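4.2 Desk tidying

We were thrilled by how far small desk chores have come. The Medberg station pairs two arms over a plain white table, each ending in a black parallel-link gripper, and both run the Osudex policy with no task-specific tuning.

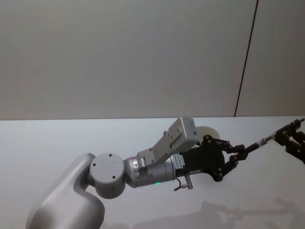

Every chore was tried 25 times, with 3 minutes allowed per try. Pens are a lovely test — thin, smooth and easy to knock out of line.

Figure 6. A retractable gel pen held at its grip section between the two fingers.
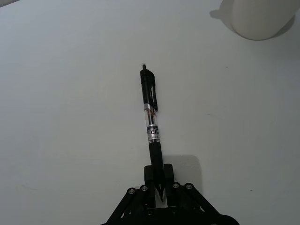
Success on pens reached 84 percent, well beyond what Rudd and Treloar expected when they set up the Wragg chore list. Folding cloth still lags far behind, and we return to it in Section 4.3.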